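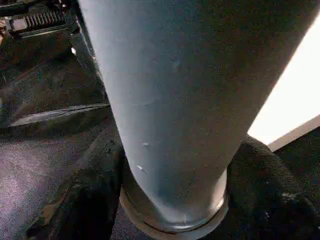
The problem with sponsorship, Kipchumba Kinyua told me, is that the public sees only the jersey. Under the jersey there is a second contract, for the shoes, and a third one for the helmet or the glasses, and sometimes those three companies do not like each other very much. He has raced mountain bikes for six seasons and has never had all his clothes from one place.

I met him in September at the training camp in Stodolby, where the small teams go when the lifts are cheap. I wanted to write about money in downhill racing, but not about the big names. I wanted the riders who finish in the middle of the results and still have to be on the start line every second weekend.

Kinyua rides for Stitum, a bike maker with one factory and a small race budget. The team gives him two frames for the season, travel to the European rounds, and a mechanic whom he shares with two other riders. It does not give him a salary. His pay comes from a clothing company, Ragab, and the amount is 2000 euros per year plus a bonus for each top 27 result. He took the bonus twice last season.

"Why 27, I don't know," he said. "I asked. They said it was in the contract of the rider before me."

Misaki Tanabe rides for the same team and has a different arrangement. She came with her own helmet sponsor from Japan, and the team had to change the paint on the van because a competing helmet logo was on the back door. She finds this funny now. At the time it took a whole winter of emails, and she signed her papers the evening before the first race.

Most of these deals are made by people who also do something else. Leonie Lockyer manages the Stitum team and drives the van. She keeps the contracts in a green folder and reads from them slowly, with a finger under the line. One clause says that the rider must wear the sponsor's cap on the podium "and in the immediate area of the podium." Lockyer has written to ask how large the immediate area is. The answer was that the rider should use common sense.

What happens when somebody breaks a clause? Usually very little. A rider borrows gloves from a friend because his own are wet, a photo appears, and the sponsor sends a short message. Mylene Macaraeg, who raced the cup at Stoston last year, lost 976 euros from her payment after she wore plain black knee pads for a full weekend. The official ones gave her a rash. She showed the company a letter from her doctor and they paid half of it back in spring.

Macaraeg has left that company. For the new season she buys her own pads and has put a clause about it in the contract, in her own words, two sentences long. Lockyer asked for a copy and put it in the folder.

Kinyua's contract with Ragab ends after the coming season. He would like a number other than 27, maybe 30, and one more pair of pants, because at present he has two and washes one of them in the hotel sink every night of a race weekend. He sent his list to the company before Christmas. When we spoke again on 17 January 2018 he was still waiting for the reply, and the new jersey had already come in the mail, one size too big.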